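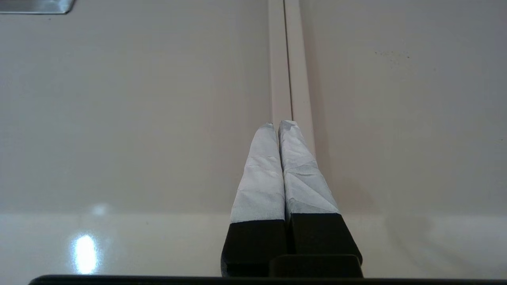

Door gap on the pantry cabinet, part 2

June 28, 2026

The tall cabinet went in during May and I have been putting off the doors since. The carcass is level to within what my level can show. The doors are a separate problem. They are off-white, the wall behind is off-white, and the main dark thing on the front is the line where the two edges meet, so any error in that line is the first thing the eye finds.

Target gap is 3 mm, constant from top to bottom. On first hanging I had 3 mm at the top and nearly 5 at the foot. The cabinet is 207 cm tall, and a small tilt at the hinge adds up over that length.

Procedure I settled on:

Loosen the side screw on the bottom hinge a quarter turn at a time. Close the door fully before measuring. Measure at 10, 70 and 200 cm from the floor, always in the same order, and write the numbers down. Do not touch the depth screw until the side adjustment is finished, as the two interact more than the Tilik instruction sheet admits.

Abbas Kermani suggested feeler gauges. Mine only go to 1 mm, so I stacked them, then gave up and used an offcut of 3 mm hardboard. It slides the full length of the left door now with slight drag near the middle hinge.

The right door still sits proud by less than a millimeter at the lower corner. I suspect the hinge cup was drilled a little shallow. Pouran Talebi has a 35 mm bit I can borrow, and the door has to come off anyway for the bumper pads.

Handles are on order from Trosstead. Until they arrive the doors open with a fingertip at the bottom edge.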